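Laundry Day at Keststead: A Gallery

I have been putting off this page since March, for the same reason I put off laundry. It's all a matter of folding, and folding is where my good intentions go to lie down. The washing I can do. You push a button and leave. Folding wants you to stay in the room and have standards.

My standards come from my aunt in Vonville, who folded everything into thirds, dish towels included, and could tell by touch if you had cheated and gone for halves. I fold into halves. I have made my peace with that, though I still do it with the door closed.

Small cloths are the worst of it. A bedsheet at least knows it's a problem. A cloth the size of a place mat looks like five seconds' work, and then you pick it up by what you took for two corners and find you are holding a corner and somebody's idea of a middle. 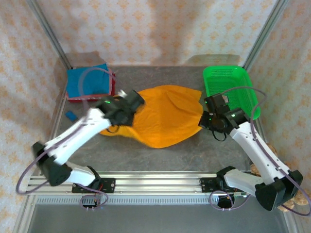

The trick, if you want one, is to get hold of the ends first and worry about the shape later. Pull it out long, let it hang, and go looking for a proper corner. Orange ones show every crease, so you get full credit for your failures. Teal is more forgiving, and once it's folded and in a tray I consider it finished and will not be taking it out to check.

My other rule is seven minutes. Whatever is still in a heap after seven minutes goes into the basket as it is and gets called "sorted by color," even when it isn't. The Omilberg side of the family thinks this is a disgrace. They also iron socks.

Towels will get a page of their own when I feel stronger.

Bogumił Pawlak

Last updated: July 22, 2022

Comments (3)

Wieczorek
Thirds is correct and your aunt was right. Halves won't stand up in a drawer.

marta_k
I have eight of these little cloths and I've never folded one. They live in a bag. Nice wallpaper, by the way!

Dunc
When's the towel page? My wife is asking. I'm not.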